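Pump bottle keeps leaving a ring on my oval table
Zenddale Home Help > Furniture

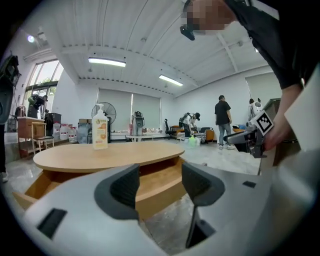
The table and the bottle, daytime

Nelley
So I keep a big white pump bottle in the middle of our light wood table (the oval one with the shelf underneath) and every few weeks there's a sticky ring under it. Wiping with water just smears it! Anything gentler than sanding?

Rorna10
Warm water, one drop of dish soap, then dry it right away. I put a cork coaster under mine in February and haven't had a ring since. Check the collar under the pump too, mine was dripping down the back.

Mondal176
coaster. or just keep it on the shelf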